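Pattern matching large floral wallpaper in corners, and what to put on the floor

Posted by Urken, 22/10/2018

I am papering a small box room and have got myself in a muddle over the corners. The paper is a big floral, pink peonies and orange lilies on a pale blue-white ground, and the repeat is long. My long wall went up well enough. When I turned the first corner I took the full width round in one piece and it creased from top to bottom. The next drop was then out of true by the width of a finger at the skirting.

I have 13 drops still to hang and two spare rolls. Do I cut into the corner, and if so how much do I turn round? Does the pattern have to match exactly, or can I lose it a bit?
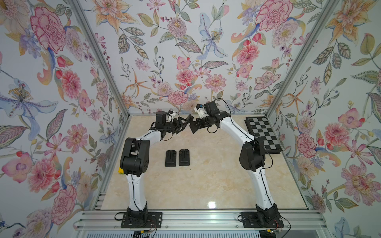 The other thing is paste. The label says paste the wall, but the man in the shop said to paste the paper for anything this wide. I have already used one bucket doing it his way and the edges went dry before I got up the steps. The plaster is old, it was sized in April and has not been touched since.

Last, the floor. My sister wants a cream marble-effect vinyl in there. I think that with a busy paper it may be too much. Opinions welcome.

Selim Toprak

Never take a full width round an internal corner. Old walls are not square and the paper can't follow them.

Measure from the edge of your last drop to the corner at the top, the middle and the bottom. Take the biggest of the three and add a little, 15 mm or so. Cut your drop to that width, hang it, and brush the extra round on to the next wall. Then measure the offcut, mark that distance from the corner on the new wall and draw a plumb line there. Hang the offcut to the line and let it overlap the turned bit. You will lose a sliver of pattern in the corner. On a large floral it hardly shows, and you can put the worst corner behind the door.

If it is a vinyl paper you need overlap adhesive for the join, as ordinary paste won't hold vinyl to vinyl.

On paste, go by the label. Paste-the-wall papers don't need soaking and some of them stretch if you do it.

Bayram

I would keep the vinyl. We have a beige marble pattern under a flowery paper in our back bedroom and it is fine — the veining is soft and you stop noticing it.
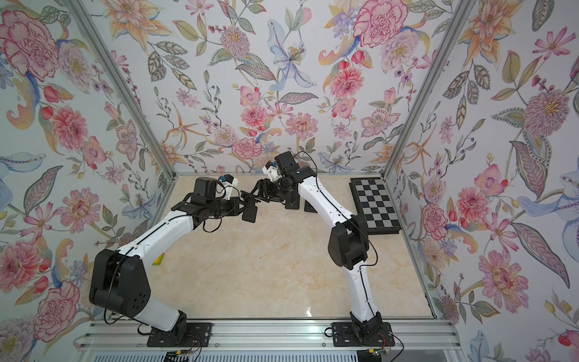

Floral walls with a beige marble-pattern floor

What I would not do is put a patterned rug on top as well. Keep the curtains plain too.

Irka

Agree about the corners. Check the batch numbers on your spare rolls before you cut them. I bought one extra roll from a different batch and the background was a shade darker, which I only saw when the light was on. The shop took it back but it held me up.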